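Accueil > Fils > Atelier et métiers > Pistside
Rechercher un fil, un mot, un compte OK

Fil sur l'arrivée des bras dans notre atelier de préparation, à Pullville. Je travaille chez Pistside depuis 14 ans, au tri puis à la mise en coffret. On me demande souvent ce que ça change, alors j'écris ce que je vois.

Avant, on était 8 par équipe à la mise en coffret. On est toujours 8, mais 2 d'entre nous ne touchent presque plus aux pièces. Ils règlent les pinces, reprennent les trajectoires, notent les arrêts.

Le poste d'essai, c'est une table ronde en bois. La direction voulait un établi standard, l'équipe a préféré une table dont on peut faire le tour.

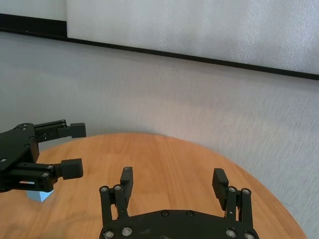
Deux pinces ouvertes au-dessus de la table, un petit bloc bleu clair sous celle de gauche.

Les blocs servent aux réglages. On ne passe aux vraies pièces Grasso qu'ensuite, parce qu'une pièce marquée part au rebut et que le rebut est compté à l'équipe. C'est dans l'accord signé avec Prolitetti, qui a fait l'installation.

Côté corps : moins de gestes répétés, mes poignets vont mieux. En revanche on reste debout à surveiller, et la nuque prend. Wing-sze Cheung, qui est à l'autre bout de la ligne, a demandé des sièges hauts. Réponse promise pour août.

Côté rythme : quand ça tourne, on attend. Quand ça s'arrête, tout le monde arrive en même temps. Le stress a changé de place dans la journée. 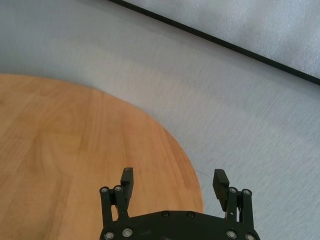 N° 3008

Une pince ouverte au bord de la table, un doigt au-dessus du bois, l'autre au-delà. Les bords, c'est ce qui nous prend le plus de temps en réglage. À la main on ne se pose pas la question, on sent où s'arrête le plateau. Il faut maintenant l'écrire, point par point.

La formation a duré 2 jours. C'est court. Le reste, on l'a appris entre nous, souvent en fin de poste, et ces heures-là ne sont pas toutes payées. Le sujet est à l'ordre du jour de la réunion du 15 juillet 2025.

Sur la paie : les deux régleurs ont une prime, les autres non. Ça crée des tensions. On demande que le réglage tourne entre tous, avec la même formation pour chacun.

Pas de licenciement pour l'instant. Un départ en retraite n'a pas été remplacé.

Je réponds aux questions ce soir, après le poste.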